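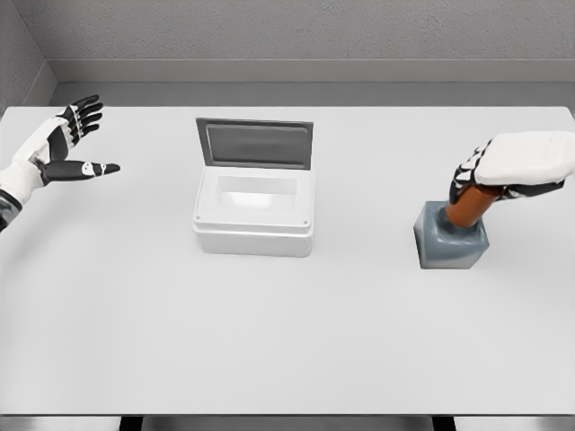 Clillotville, 10/15/25

Buy the simulator seats first. Hands later. I've said it in two budget meetings now and I'll say it here, with more room.

Our shop wants a pair of five-digit hands for kitting. Small part, open box, close lid, next. Fine, good plan. But the request that landed on my desk had the hardware on line one and "software, misc." on line nine with nothing next to it. Nothing! Thịnh Vương wrote it and he's a good engineer, he just loves hardware.

What gets left out: spares, fingertip covers, the weeks when nothing ships because somebody is still teaching the thing to hold a knob by its handle. We gave the Zetora trial 200 hours on the floor last May. 136 of them went to setup and resets. That's people standing at a table putting a part back where it was.

In the rendered version the reset is a keystroke. Gray table, white box with the lid up, one hand on the orange handle and the other one open off to the left. Run it 1,000 times overnight and see if two hands even make sense for this job. Maybe one hand and a cheap fixture does it. I don't know yet, and niether does Thịnh, and that's my whole point about signing a purchase order.

Quyên Tăng in purchasing says sim results flatter everybody. True. Friction is off, the light's too even, real lids stick. So keep money back for a short rental, Zesari will do one, and test the three or four motions that looked good. Then buy.

Orlando Bedoya's objection is the one I take seriously: money not spent this year is gone next year. Ok. Then fix the rule, or put it in the request as two stages with the second one already approved in writting. We did that for the packing line and it went through fine.

Line nine needs a number on it before I sign.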